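Paline Community Store: progress report on the stockroom and shelving grant

Reporting period ending February 24, 2019 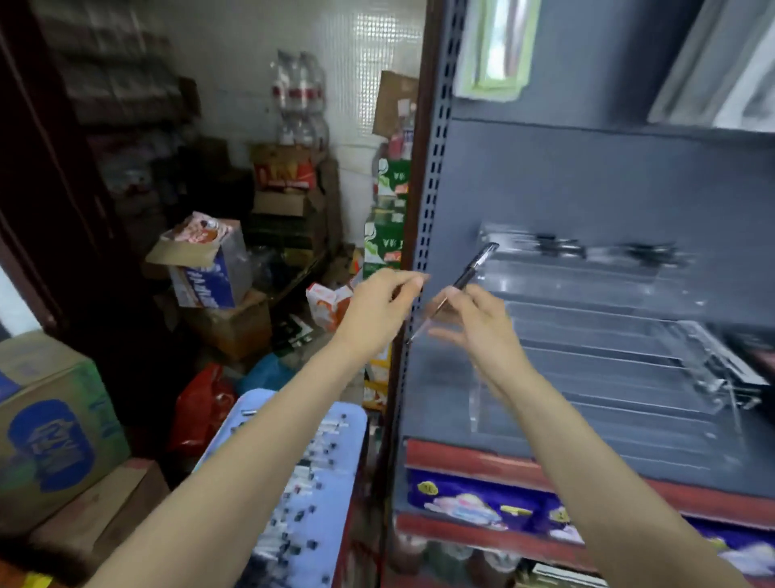
The grant was approved for two things: fitting out the shop floor with second-hand metal shelving, and getting the stockroom to a state where goods can be found and rotated. The first is mostly finished. The second is behind, and this report sets out why and what we plan to do with the money that is left.

Shelving

All of the steel units bought from Odano have been delivered and put up. They are the slotted type, so the shelf heights can be changed without tools beyond a rubber mallet. Two back panels arrived bent and were replaced at no charge. One unit had the wrong feet and still rocks slightly on the uneven part of the floor. We have packed it for now and will fit proper levelling feet when the next order goes in.

The unit beside the stock area was the last to be dressed. It has a clear acrylic tiered rack on the back panel for small items, with red shelf edges below it and bottles at the bottom. We tried the acrylic rack lower down first, but small goods were hard to see at knee height and children were pulling them out. Higher up works better. Price holders have gone on some shelves. The rest are waiting on printed tickets, and staff are writing tickets by hand in the meantime.

A few hooks supplied with the units do not sit properly in the slots. Odano has been told and is sending a different pattern to try.

Stockroom

The stockroom is still too full. Bottled water and boxed drinks take up most of the space, and cartons are stacked against the tiled wall on top of one another, with some opened ones above unopened ones. There are loose bags on the floor. This is not the standard we described in the application, and we would sooner say so now than at the end of the grant.

There are two causes. The first is that the summer drinks order came in a single delivery when we had asked for it to be split. The supplier's minimum order had changed and we did not pick it up in time. The second is that the old timber racking was taken out before the replacement was ready. That was our decision and it was the wrong order to do things in. Goods that used to be on racking went onto the floor, and it has been slow work moving them since.

What has been done so far:

Flattened cardboard is now taken out at the end of each trading day.
Cleaning products have been moved out of the stockroom to a lockable cupboard near the back door.
Water has been put on the next promotion to bring the quantity down.
The drinks order has been changed to two smaller deliveries, starting with the next one.

What has not been done:

Floor lines marking the walkway.
Date labels on opened cartons.
The heavy-duty racking along the tiled wall.

Labelling and stock records

We are using the Previk stock sheets, which are paper sheets on a clipboard, one for each bay. The first full count listed 612 product lines. Of these, 80 had no shelf price or had a price that did not match the till. All of the mismatched prices have been corrected. Some lines without a price are discontinued and will be cleared at a reduced price.

Staff found the first version of the sheet hard to fill in while standing at the shelf. The columns were too narrow and the carton size was on the back. A wider version is now in use and has caused fewer complaints. We had planned to move to a spreadsheet by this stage. We now want to keep the paper sheets until the stockroom has been sorted, as the bay numbers are going to change.

Spending

Shelving and delivery came in at $920 under the amount set aside, mainly due to the lower price on the second-hand units. We have spent $800 on the acrylic racks, price holders, hooks and ticket stock. This was as budgeted.

We ask for approval to move the $920 saving across to the stockroom racking. The quote from Zaki for heavy-duty racking is higher than the one we used in the application, and the saving would cover the difference. No extra funding is being requested.

Next period

If the transfer is approved, the racking can be ordered straight away and installed once enough stock has been sold down to clear the wall. The walkway will be marked after that, and the bays renumbered. The wobbly unit will get its new feet at the same time.

We expect all work to be finished by June, with the final count and receipts to follow. The Zaki quote and a copy of the revised stock sheet are attached.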